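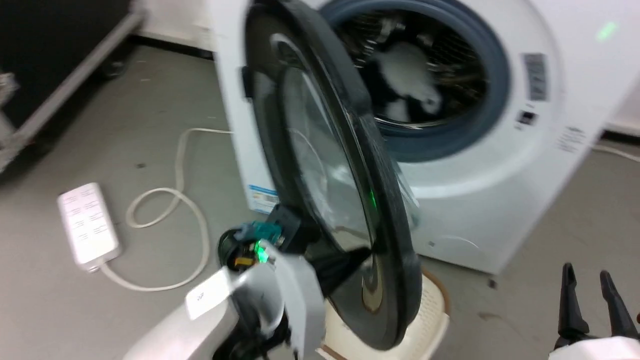 Skaltar Finally Gets the Port It Deserves

I've been waiting for this one! Skaltar, the strange and lovely tactics game from Clesia, is coming to handhelds in November, and the short demo has already eaten two of my evenings.

If you missed it on PC, you lead a caravan of 12 misfits across a frozen sea, and every battle happens on ice that cracks under your own troops. Park your heaviest knight on the wrong tile and down he goes (with your best shield, naturally). It sounds cruel, and it is, but the undo button gives you three tries per fight, so I kept experimenting with plans I had no business trying.

The handheld version adds Evine, a harbor town with eight new side quests and a fishing game I already like too much. Text is bigger, menus are quicker, and the battle camera finally stays where you put it.

My one gripe is the loading screen before each story chapter — it drags. Still, the soundtrack plays right through it, and the Kadrić Pass theme is as gorgeous as ever on headphones. Save files from the demo carry over, so I'm going back in tonight.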